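Ticket: Sourdough starter stalls every second feed, doubles fine on the others
Opened by: Cheng-en Peng
Product: Gosta proofing box, with the Karnik lid thermometer
Status: Solved
Opened: 4/24/22

Hello everyone! First ticket from me, though I've been reading this board since November and have learnt a huge amount from it. I'm hoping someone can help me work out what my starter is up to, as it has me completely stumped and (I'll admit) a bit fascinated.

The starter is called Kuo. It's a rye and white mix, fed twice a day, morning and night. The morning feed goes beautifully: big dome, nice sour apple smell, doubled well before lunch. The night feed does almost nothing. I get a few bubbles against the glass, a thin grey layer on top by breakfast, and a smell closer to nail polish. Then I feed it again and off it goes like a rocket. Same jar, same flour, same spoon.

Setup: Gosta box on the bench beside the fridge, dial on 4. Karnik thermometer clipped through the lid. Flour is Trustalar stoneground rye plus whatever plain white is on special. Water from the kitchen tap, left in a jug.

Things I've tried so far:

Swapped the jar for a taller one. No change.
Moved the night feed later. Slightly better, still sulky.
Left out the rye for two days. Worse all round, so the rye went straight back in.
Turned the dial up to 7. The morning feed went absolutely mad and came out the top of the jar. The night feed still sulked.

Any ideas very welcome!

Reply from rye_and_dry

Lovely write-up, and I wish they were all this clear. Can you tell us what the thermometer reads at bedtime and again when you get up? The dial numbers on the Gosta aren't degrees, and mine runs differently from my sister's even though we bought them together. Also, is the probe touching the jar or hanging in the air?

Reply from Cheng-en Peng

Probe was hanging in the air, up near the lid. I've now taped it to the side of the jar with a folded tea towel over the top. Last night it said 25 when I went to bed and 17 at breakfast, so something is definitely going on in there. I had no idea it dropped like that! The little light on the front was still green in the morning, and I'd always taken that to mean everything was fine.
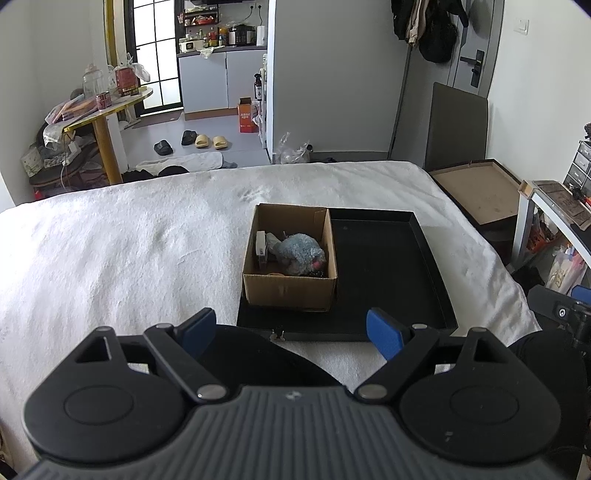 The green light only means the box has power, by the way. I found that in the booklet last night, in very small print under the bit about cleaning the tray. The heating light is the amber one beside it, and I don't think I've ever seen it lit before breakfast. During the day it clicks on and off constantly. So my new theory is that the heater gives up overnight and the starter just rides along on whatever warmth is left.

I did a test with a glass of water in place of the jar, so I wouldn't waste flour. Warm at bedtime, cool at breakfast, exactly the same pattern. Kuo is innocent!

Reply from Banneton Bev

Great test with the water. Two questions: what else is plugged in at that power point, and is anything on a timer? I had a very similar fault and it was my own silly doing.

Reply from Cheng-en Peng

Nothing on a timer that I know of. The box shares a double power point with the kettle. I tried it in the laundry overnight, on its own, and the same thing happened. 26 at bedtime, 18 at breakfast. So I'm ruling out the power point.

Reply from rye_and_dry

Then I'd look at the night setback. Some of the Gosta boxes have an economy mode that switches the heater off after a set stretch with the lid shut. You lift the lid during the day to have a look (we all do) and that resets the clock. Overnight it stays shut, the clock runs out, and off goes the heater. Hold the dial in while you turn the box on and see if the amber light blinks. Two blinks is economy mode on, one blink is off.

Reply from Cheng-en Peng

TWO BLINKS!

I'm so pleased. I held the dial in again until it gave a single blink, put the glass of water back, shut the lid and kept my hands off it. 25 at bedtime, 25 at breakfast. I could have danced around the kitchen.

Feeding Kuo properly tonight with the dial back on 4. Will report back.

Reply from Cheng-en Peng

Reporting back! Doubled overnight, domed on top, no grey layer, and the sour apple smell is back. I made a loaf from it straight away and the crumb was the most open I've managed, with a good dark crust and a proper ear along one side. The colour of the rye through it is gorgeous.

A few notes for anyone who finds this by searching:

Tape the probe to the jar. Air temperature near the lid told me next to nothing.
Green light is power. Amber light is heat.
Test with water before you start changing flours. I went through most of a bag of Trustalar on experiments that had no chance of helping.
If the power goes out, check the blinks again. Mine went back to economy mode after I unplugged it to wipe out the tray.

Reply from Banneton Bev

That last note is gold, thank you. I've just checked mine and it was on two blinks as well. I've been blaming the cold weather for weeks! What flour ratio are you using at night?

Reply from Cheng-en Peng

Equal parts rye and white by weight, with the same weight of water as flour. I was using a stiffer mix for a while, but I like how the looser one smells, and it's much easier to stir when I'm half asleep. If you try it, leave plenty of room in the jar. I'm still finding dried bits under the tray from the night I had it on 7.

Marking this one as solved. Thanks so much, both of you!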